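The Drawer Is the Hard Part
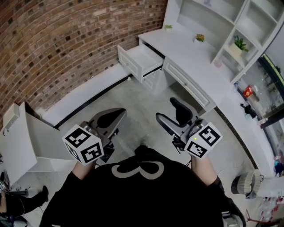 Ourania Giannakopoulos
Demonstration lead, Rirotmont

I teach robots to put houses in order. More exactly, I hold a gripper in each hand, do a household job with them, and the movement gets recorded. Later a model is trained on what I did, and a pair of robot arms tries to do it too. Before this I spent years on the other method, sitting at a console and driving the arms from across the room. I have an opinion about the two, and it has hardened since February.

My opinion is that most of the early teaching should be done by hand, with the grippers held by a person who is standing in front of the furniture. Remote control should come later, for correction. A lot of groups have it the other way around, and I think they pay for it in demonstrations that are slow, timid and strange.

Take a desk drawer. It is a dull task and we do it constantly. At the console, I would creep toward the knob, stop, check the side view, creep again, close the jaws, and find I had closed them on air a finger's width short. Then I would back up and try again. By the time the drawer was open I had shown the robot how a nervous person with no sense of touch opens a drawer. I had shown it very thoroughly. The robot we trained on those sessions stopped in front of the knob in just the place I used to stop, for no reason it could have had except that I did.

With the grippers in my hands I walk up and open the drawer. I feel the runner catch and I pull a little to the side without thinking about it. If the drawer sticks halfway, the other hand is already there. All of that goes into the recording, or at least the motion of it does.

The force is the weak point, and the people who prefer the console are right to bring it up. I feel the drawer through the handles, but the robot gets only where my hands went and what the cameras saw. It doesn't know how hard I pulled. On our Pellia arms this showed up right away. They followed the path nicely and let the knob slip out of the jaws on the stiff drawers. We had to go back and add sessions under remote control, on the arms themselves, just for the first part of the pull. Those sessions helped. I would not have wanted to collect the whole set that way.

Here are the numbers from our own work, for anyone who wants them. In the winter we collected 1,644 drawer and shelf demonstrations by hand and kept 1,254 of them. The rest went out mostly for tracking trouble. Each gripper carries a cube with printed markers so the system can work out where it is, and if I turn my wrist too far or lean over my own hands, the markers are hidden and the position jumps. Over the same stretch the console people finished 836, with more staff on the job. They would tell you that theirs needed less cleaning up, and they'd be correct.

The other objection I hear is that a person is shaped wrong. I can lean and shift my weight, and I can step around a basket on the floor. An arm bolted to a base can't do those things. A demonstration that depends on my hips is no use to it. This is a real problem and I don't think it is solved by clever software, whatever Živković's sales material says. It's solved by training the person. I stand where the base would stand. I keep my elbows out in a way my mother would have had something to say about. New people hate it for the first week, and some keep stepping forward out of habit no matter how often they're reminded.

That brings me to what I care about most, and it gets left out when people argue about equipment. Demonstrating is skilled work. It is usually treated as something you hand to whoever is free that afternoon. At Grilcombe, where I consulted for a short time, they had 24 people rotating through the job and no one stayed on it longer than a month. Everyone had a private way of taking hold of a knob. Some came from above, some from the side, and one man hooked it with a single jaw - it worked every time for him and never once for the robot. The data was a pile of habits that had nothing to do with each other.

Variety is good when it's on purpose. I want drawers opened in morning light and at ten at night. I want plants on the desktop one day and gone the next. I want different rooms, because a model that has only seen a bare test bench falls apart the first time there is a curved wall or a window behind the furniture. What I don't want is variety because no one agreed on how to hold the thing.

So my advice to anyone setting up a program like ours is to spend the first money on people. Hire a few, pay them properly, and keep them. Let them watch the robot fail. I learned more from one afternoon watching the Pellia arms fumble a drawer I had taught them than I did from any written guide, and I changed how I close my right hand the same evening. The demonstrators at the console should have that too, and most of them work in a different room from the robot's test runs.

I still sit at the console one or two days out of the week. It is good for finding out what the arms can't reach, and it keeps me from getting too sure of myself. Then I go back to the grippers. We are starting on cabinet doors next, the kind with the hinge that springs shut, and I expect to be bad at those for a while.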